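3. Planning the equipment purchase

3.1 Scope of the budget study

The Hollstead laboratory was asked to prepare a purchase plan for a two-arm kitchen cell before any hardware was ordered. Earlier plans at the laboratory had been drawn up from supplier lists alone, and the cost of grippers, spare fingers and mounts had been left to a later stage. In the present study the order was reversed. The kitchen tasks were first run in simulation with the Codix planning software, and the equipment list was then written from the results. Simulated views were kept with each entry so that purchasing staff could see the task conditions to which a cost line referred.

A total of 291 simulated runs were reviewed by Kawaguchi and Miyazaki. Each run was marked against three budget headings: arms, grippers and sensing. Where the two reviewers differed, the run was discussed and a single mark agreed. Runs in which a gripper came very close to a large surface were placed in a separate group, as they bear on the choice of finger length and on the money set aside for replacement parts.
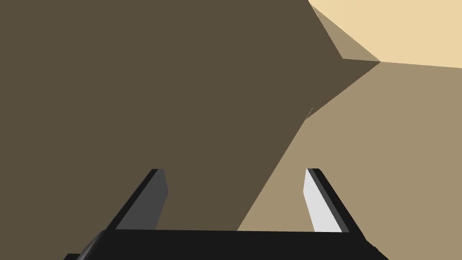 Figure 1. Simulated view over the open gripper, with large flat surfaces at very close range.

The close-range group contained 29 runs. It was treated as a planning matter in its own right, for two reasons. A finger that is too short brings the body of the gripper near to the work surface, and a finger that is too long adds load at the wrist and may call for a larger arm. The second outcome is by far the more costly. The plan therefore allows for two sets of fingers per gripper, to be bought with the arms and charged to the same order.

3.2 Grippers and sensing

Quotations were sought from two suppliers, Cukdale and Mosoti. Cukdale offered the gripper and its mount as one item, while Mosoti priced them separately – an arrangement that made the first quotation look lower than it was. Once the mounts had been added, the difference between the two offers was small, and the decision rested on delivery and repair terms. Both quotations were held open until July.

Sensing was harder to price. A view taken from behind the fingers is useful when an object lies between them, but it may give a planner little to work with when plain surfaces fill the background.
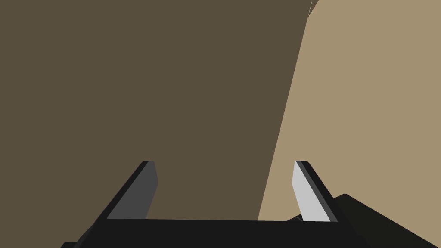

Figure 2. Open fingers in front of a dark brown and a lighter tan surface (simulated).

For this reason the plan does not rely on a single view for each arm. A further fixed viewpoint was entered as a separate line, together with its stand and cabling, so that it could be deferred without changing the rest of the order. The reviewers advised against deferral. Fitting a viewpoint after the cell has been installed would mean repeating the calibration work, and staff time for that work is not covered by the equipment budget.

3.3 Allowance for small items

Tableware and utensils were entered as consumables, with an allowance of 500 pounds for the first year. The sum covers replacement of broken or worn items and is not to be used for gripper parts. A further 1058 pounds was reserved for fingers, finger pads and fixings. The revised plan was submitted on 25/05/2018, with both allowances shown on their own lines.

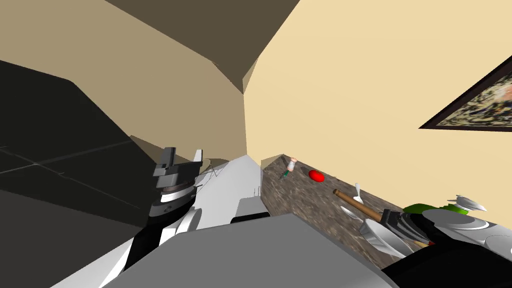
Why were the spare fingers charged to the same order as the arms?
Fingers bought later would have needed a fresh quotation and a separate approval, and the choice of finger length affects the size of arm required, so the two costs were best settled together.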